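Room 212

Maritza missed the last ferry to Brarnurow. Of course she did. Bag open, one shoe wet, ticket somewhere in the lining.

The woman at the counter didn't look up. Kaplan, the badge said. Nurhan Kaplan.

"One night?"

"One. Maybe. When's the next boat?"

"November."

Laughed. The woman didn't. Slid a key accross the marble - 212, brass tag, heavy. 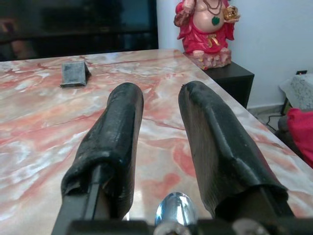
Upstairs

Long hall. Doors all shut. 204, then a linen closet, then hers.

Bed made. Window painted shut. And on the pillow a letter, her mother's handwriting, no mistake, the big loopy M.

She sat down to read it. Got as far as her own name - then the horn, out on the water, comming in.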